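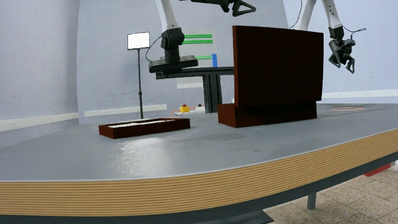

Posted by Divya Varma, 2026-02-04, in Health & Community

Signed up as a community health helper, now worried about the training

Hello all, hoping someone who's done this can put my mind at rest. I've been accepted on the child health helper course at the Pullodwood clinic, the one where you learn to weigh and measure the little ones, spot the ones who need to be seen quickly and go through feeding with the mums. It runs for 5 days and I've got no medical background at all (I did nine years in a school office). The letter says there's an assessment on the last day but not what's in it, and it mentions a refresher in April without saying if you lose your place when you can't make it. I'm at my sister's for most of April! Also, do they pay the bus fare or do you have to claim it back? I rang twice and got passed round the building both times. 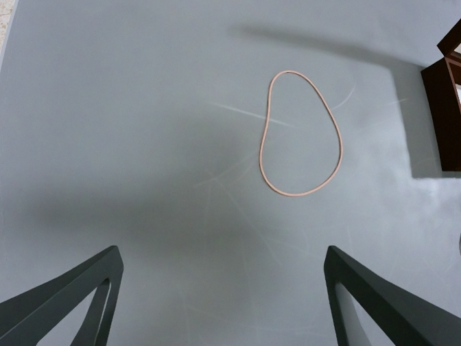

Band on the table top

Padmavathi Poojary
I did it last year and loved it, so please don't lose sleep. There were 23 of us and hardly anyone had a medical background – we had a baker, two lads from the bus depot and a lady who'd retired from the library. You get a thick booklet with charts in it, and the trainer goes through them page by page, slowly, and then you do it all again in pairs. The assessment is mostly talking. They give you a made-up child, say three years old with a cough and breathing fast, and you find the right page and say what you'd do next. You can have the booklet open in front of you. I got one wrong, was asked to look again, and that was fine.

What I would do is read the pages on breathing before you start, as the counting caught a lot of us out. You have to count for a full minute and it feels like forever with a wriggly toddler on someone's lap.

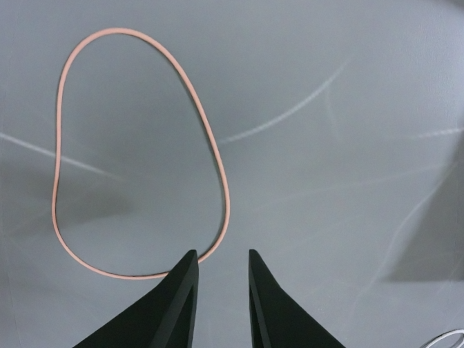
Fares you claim back, so keep your tickets. There's a form in the back of the booklet and mine took nearly 9 weeks to come through, which was a nuisance but it did come. Ask for Annapurna Shetty when you ring, she does the bookings and she's lovely. If you get the main desk they'll only send you round again.

Euan Matheson
Not sure about fares, I walked. The refresher was half a day when I did mine and you could swap to another date if you told them early. That might have changed. Take lunch, the canteen shuts at one.

Balakrishnan Kartha
They should pay people properly for this instead of bus tickets. My wife did it for two years and got a certificate and a mug.

Divya Varma
Thank you so much, Padmavathi, that's a weight off. I'll ring again in the morning and ask for Annapurna, and I'll see about swapping the April date while I'm at it. Is the booklet something I can get before day one, or do they hand it out when you arrive?

Padmavathi Poojary
They hand it out on the first morning, but I've still got mine and you're welcome to borrow it. Send me a message.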